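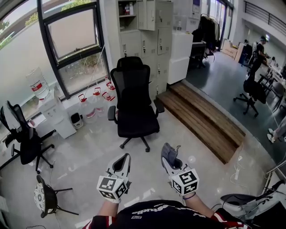 Home | Tests | Checklists | Contact

Hand-held gripper check, Cluvoma pair against Malinowski pair
Estbridge office, Thursday
Checked by: Miłosz Krawczyk

1. Finger screws tight, both hands — OK.
2. Marker cubes firmly seated, faces clean — OK. Wiped the right one again before the second run.
3. Fabric pad on right fingertips — OK. Check for lifting after each run.
4. Full open and close, 206 cycles per hand — Cluvoma OK. Malinowski left sticks near closed, retest.
5. Weight with cube fitted — 725 g Cluvoma. Malinowski not weighed yet.
6. Cables and power strips out of the walking path — FIX. Tape down by the platform.
7. Chairs pushed clear before standing up with grippers — OK.

Open items: 2. Malinowski pair on hold until item 4 passes.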